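Progress Report to the Arncombe Fund: Open Web Layout Course, Second Period

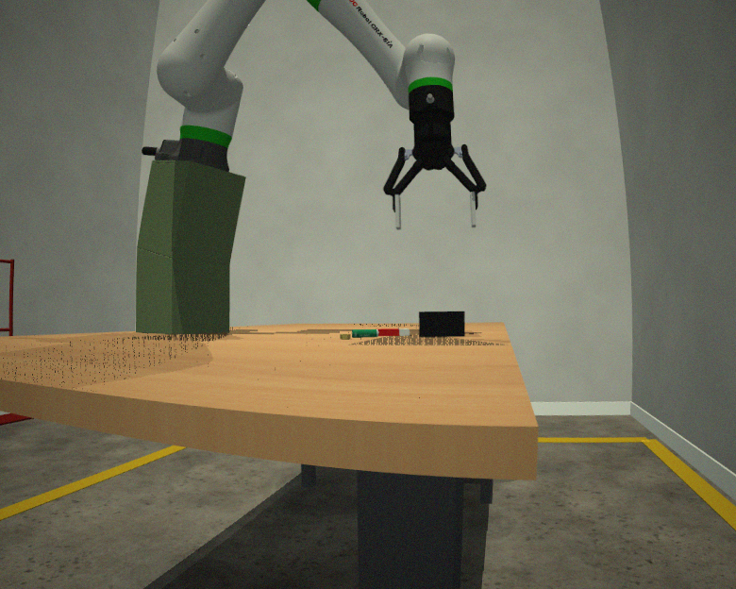 Work in this period covered the second half of the course text, the exercise files and the first round of reader testing. The grant pays for a free online course in page layout for people who already write basic HTML and want to move off older float-based methods. The first half (selectors, the box model, units) was delivered in the previous period and has only been corrected since then.

Status of chapters

The chapters on flexible boxes and grid are complete and have been through technical edit. The chapter on container queries is drafted. It was rewritten once after the editor pointed out that the main exercise depended on a property introduced two chapters later. The print stylesheet chapter is still an outline. We had planned to finish it by November and now expect to deliver it in the next period.

The text is kept in plain source files and built with Kerimix, our own page generator. A full build produces 722 pages, counting the separate page made for each exercise and each solution. Build time became a problem when solutions were added, and the generator now rebuilds only pages whose source or template has changed. The change took longer than planned – the old template code did not record which partial files a page used.

Exercise files

There are 200 exercises in the plan, of which 99 are final. A final exercise has a starting file, a solution file, a short note on common errors and a check that both files validate. The remainder have starting files but lack either the solution or the note. Exercises are short by design. Most ask the reader to change a single rule and reload the page, and the longer ones at the end of each chapter ask for a complete layout from a written specification.

Reader testing

Civside ran the first round of testing with adult learners at its evening classes. Testers worked alone through the grid chapter and marked each place where they had to stop and reread. The most frequent mark was on the section about implicit tracks, where the text used "row" for both the track and its contents. The terms have been separated throughout. Testers also asked for line numbers in the code listings, and these have been added. Copying from a listing still leaves the numbers out.

Accessibility

Code listings can now be reached and scrolled by keyboard. Color is no longer the only marker of changed lines in a listing; each changed line also carries a plus sign. Heading levels were wrong in the glossary and have been fixed. The search box still announces results twice in one screen reader, and the cause has not been found.

Translation

Iwasaki has started on the Japanese edition and has returned 2 chapters. Line breaking in the sidebar needed a separate rule set for that edition.

Budget

Spending on editing was over plan because of the container query rewrite. Spending on hosting was under plan, and the difference covers it. We are not asking for a change to the total.

Next period

Finish the print chapter, complete the open exercises for grid, and run a second test round on the container query chapter. The search box fault will be handled alongside the exercise work.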